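Diary > Spring > Sorting out

Posted in April by Domnica Bogdan
2 comments | 15 shares

Up before seven and straight on with the bins. I had meant to leave it until the shelves came, but the Clustport order has been put back again and I am tired of waiting. Tea first, then I put on the old jumper and made a start.

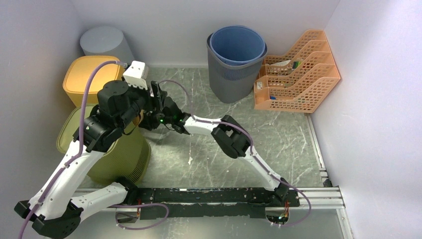 My plan was to give each sort of thing its own colour and stick to it. Green for gloves and cloths, orange for string, pegs and anything that tangles. I wrote it all on the back of a Priltley envelope and then lost the envelope, so I did it from memory. The rack is the part I can't settle. I want it for the small jars, but Snežana wants it for seed packets, and she asked first.

Stopped at eleven for toast. Rang the shop about the shelves and was given a reference, 2734, which I have copied inside the front cover so it doesn't go the way of the envelope. They said two weeks.

The baskets are better than the bins for anything that needs air. I may move the onions over. I'd buy another if Gallardo still had them.
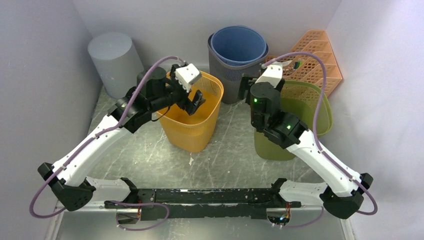
Boris Hodžić: We keep our onions in baskets too, but put newspaper in the bottom or the skins get everywhere.

Will try that. Soup for supper, bed by ten.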